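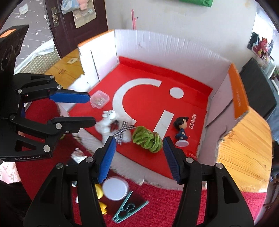 The hands get slower before they get faster, one participant told us in the first interview, and the day rate should have been set with that in mind. Similar remarks came up in most of the interviews and led us to treat pace as a separate topic in this section.

Figure 2. Item handling with paired grippers in an open box, (a) with the jaws of the near gripper on either side of a green fuzzy item, (b) with the second gripper entering from the right, its upper fingertip pointing toward a doll figurine.

4.2 Changes in task content

Before the change, workers at the Indidstead site of Drumby sorted and packed small mixed goods by hand. Under the Shek program, part of each shift was moved to demonstration work: the same kind of goods are handled with a pair of hand-held grippers, each movement is recorded, and the recordings are used to train the packing arm that Drumby plans to install. The arm was not in service during our study. The changes reported here therefore come from preparing for automation, and they were felt well before any machine took over a packing task.

We observed 174 shifts and held interviews with workers at the end of 97 of them. Shifts were coded with the Bera scheme, which separates handling, waiting, correction and talk. Two coders worked independently and settled differences by discussion. The scheme was written for assembly lines, and we added one code, "reset," for the time spent putting goods back into a starting layout before the next recording. Intervals in which a worker was both resetting and talking were given both codes.

Handling is the part of the job that looks most familiar from outside. The goods in Figure 2a differ widely in shape and stiffness: a translucent plastic case, a fluffy white item with a checked bow, a fuzzy green item and a small doll figurine lie in one shallow box with a printed red floor. A worker with bare fingers would seldom need to plan the order in which such goods are picked up. With the grippers, order becomes a decision. Soft goods give way between the pads and can be approached from most sides, while a hard case has to be met squarely. Workers described planning one or two moves ahead and said this was the main source of tiredness late in the shift.

The box itself also matters. Both views in Figure 2 show a cardboard box with its front wall cut down, and several workers raised box height without being asked. A full-height wall limits the angle of the wrist and forces the elbow up. A low wall lets the tool enter nearly level. Site rules did not mention box height at the start of the study. Workers began trimming boxes on their own, and the practice was written into the rules in August.

4.3 Skill and discretion

The second group of changes concerns who decides what counts as good work. In hand packing, a packed order was either right or wrong, and the check took place at the end of the line. In demonstration work, a recording can be rejected even when every item ends up where it should. Common grounds for rejection were a pause in mid-movement, a second attempt at a grasp, or one gripper crossing in front of the other.
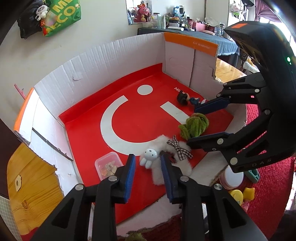 If the arm is going to miss a grasp, it should see me miss one and fix it, a worker objected when the rejection rules were discussed at a shift meeting. The point was repeated by others and was later put to the program staff, who agreed to keep recordings with one corrected grasp and to mark them as such.

Crossing is harder to avoid than the rules suggest. In Figure 2b the second gripper comes in from the right, and its lower fingertip lies between the green item and the white one. With goods this close together, the tools compete for the same small space. Experienced workers dealt with this by giving each hand a role, one to hold or clear and the other to pick, and by keeping to those roles for a whole recording. The roles did not appear in the training material. They were passed on by watching, mostly during resets, and newer workers who were scheduled alone took longer to adopt them.

Reset time was also the least settled matter in pay. Drumby paid by accepted recording for the first 6 weeks and counted resets as part of the recording that followed. When a recording was rejected, its reset went unpaid as well. Workers responded by choosing easier layouts, with goods spread out and hard items near the open side of the box. This raised the acceptance rate and lowered the variety of the recordings, which the program staff noticed only when they compared layouts across shifts. After the change to an hourly rate, crowded layouts became more common again.

Two limits apply to these findings. The interviews were held at the end of the shift, when workers were tired, and may overstate strain. We also have no record of hand packing at the same site from before the program began – descriptions of the earlier work rest on what workers remembered. Section 4.4 takes up scheduling and the use of shared work areas.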